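Budgeting for a two-arm tabletop setup — what am I forgetting?

Posted in Equipment & Purchasing
Posted by curnden_kim, 24 July 2025
198 views

Hi all. First post, so be gentle. I run the workshop side of a small after-hours learning space, and we've finally got the go-ahead to buy two tabletop robot arms for simple pick-and-place projects. Cups, cloths, that kind of thing. I've never bought anything like this before. My whole equipment history is two sewing machines and a laser cutter that came with the building.

I have a quote from a reseller called Watex for 3,301 dollars, which covers both arms, both grippers and the power supplies. My director looked at it, said "great, so that's the number," and now I have a bad feeling that it isn't the number. The quote doesn't mention a table or anything to bolt the arms to. It has one line that says "mounting by customer" and that's it.

So what else should be in the budget before I send it up? I only get one shot at this until March. Also, can we put the arms on a folding table to start with? We have plenty of those.

kimari_bench

Please don't use the folding table! I did that for my first month and every time an arm swung out quickly the whole thing shivered, and then the other arm's positions were off too. I lost a lot of evenings blaming the software.

I'm not an expert, I just look after a couple of benches, but I'd say the arms are the easy part of the budget. It's everything under and beside them that adds up. Have a look at one of ours and think about what you'd have to buy if all you had was the two arms.
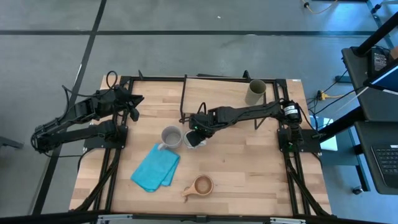 Two arms on a butcher-block table, black rails all the way around, computer desk off to the right.

The table was the first thing we spent proper money on. Get something thick and heavy. The arms sit on mounting plates fixed across the side rails, so you can move a plate without drilling new holes in your nice tabletop. Ask Watex whether they sell plates to fit their bases. If they don't, you'll need a local shop to cut them, and that takes longer than you'd think, so order those first.

Then clamps. You'll want more than you planned for, and you'll be glad of them on day one.

Cables are the bit that got me. Every arm has its own, and they need to run down the rails out of the way, and they need slack at the wrist so the arm can turn without yanking anything. I spent 97 dollars on longer leads, ties and sleeves, all in small orders with shipping on each one, which was silly. Measure from the arm bases to wherever your computer is going to sit, add a good bit extra, and buy it all in one go. Extension cords too, if your outlets are as badly placed as mine.

And leave floor space! Look how far the left arm's elbow goes out past the edge of the table. If you've drawn your table on the floor plan and pushed it up against a wall, you're going to be dragging it out again. Same goes for the desk — you need room for a screen and a laptop close by, but not somewhere an elbow can reach.

The things you pick up cost next to nothing, at least. Mugs, a wooden cup, a folded cloth. Thrift store. I'd get a few different shapes and a couple of spares of anything that can chip.

Oh, and spare gripper fingers. Put those in now, while people are in a mood to say yes.

dusty_rhomboid

depends on the arms. what model is it? can't really say without that. 3k for two sounds cheap to me but I've only ever dealt with the bigger ones

Taha El Idrissi

Agree with nearly all of what kimari_bench wrote. I'd add a few money things from the paperwork side, which is where I mostly live.

Ask for the quote again with shipping and any import charges on their own line. Ours came from a dealer called Ní Chonaill and the freight wasn't on the first version at all. It was a perfectly nice company, I just hadn't asked.

Get the warranty terms in writing, and find out who pays postage if an arm has to go back. With two arms you can limp along on one, but your projects will probably need both.

Budget for time as well. It took us 3 full days to get from boxes on the floor to both arms moving safely, and that was with the table already built. If you pay staff by the hour, that's a real cost, and it should go on the sheet so your director sees it.

For the amount, I'd take the Watex figure and ask for around half as much again on top. If you come in under, you can buy a spare power supply and look clever.

curnden_kim

Thank you both, this is so helpful. The folding table is off the list. I've emailed Watex about the plates and the shipping, and I'm going in tomorrow with a tape measure to see if the corner I had in mind has room for an elbow. I suspect it doesn't.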